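December, bench 2, started just after lunch

Picking this up from Zanele's note of this morning, which said only "gripper shut by itself, see me". I did see her, and we had a long talk over tea, so I'm writing it all down while I still remember which of us said what.

The job was the ordinary one: pick up the foam letters and put them on the plate. The arm had gone through its warm-up without complaint and moved out over the table. Zanele had one hand near the edge, about to straighten a letter, when the fingers closed on nothing at full speed. She wasn't touched, I'm very glad to say, but she was near enough to be cross about it, and quite right too. The controller log (the Rinberg one) has a close command at that moment, and neither of us had sent it.

My first thought was the cable. We had trouble with the wrist lead back in the Plollville room, where it used to rub on the housing each time the last joint turned over, and I was all ready to blame it again. So I spent a good hour wiggling, bending and generally being rude to that cable with the arm powered but the fingers held by the travel block. Not a twitch. I swapped it for the spare anyway and put the old one in the drawer with a bit of tape on it, so please don't use it until I've had it on the meter.

After that I went back to the log properly, which I should have done first. The stray close came 175 milliseconds after the script reconnected, and it carried the same sequence number as the last command of the previous run. So the driver was holding on to an unsent message when the link dropped, and sending it the moment the link came back. I rather like this fault now that I understand it, though I didn't at the time.

To be sure, I set the task out again, opened the fingers and parked the arm over the table, with both of us standing well back and Zanele on the stop button. Then I pulled the network lead on purpose and put it back, 5 times over.

The foam pieces were left over to the left of the plate for this, so there was nothing between the fingers to get squashed, and the plate stayed empty.
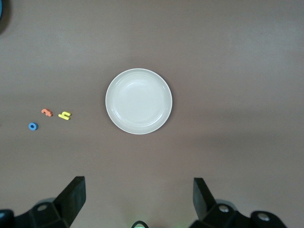

## What we found and what we've changed

With the old driver the fingers shut on 2 of the 5 reconnects. Both times there had been a command waiting when I pulled the lead, and the other three had nothing in the queue, so that all hangs together nicely.

Changes so far:

- The driver now empties its queue when the link drops, and again when it comes back.
- After any reconnect the gripper stays where it is until someone presses enable. Zanele asked for this one and I agree with her.
- Closing force is turned down to 54 on the Karunaratne scale until we've had a clean week.
- Hands off the table while the arm is enabled, even for a crooked letter. Stop it first, please – I am as bad as anyone for this.

Ran the same pull-the-lead test with the new driver and had no stray closes, but it was a short session and I'd like a longer one before we trust it. The arm at Brurness runs the same driver, so I've written to them and asked them to keep clear of theirs in the meantime.

Still to do: meter the old cable, and find out why the link dropped in the first place. I have no idea yet. Zanele thinks the switch under the bench, and she'll look at it tomorrow morning.

Oratile Fourie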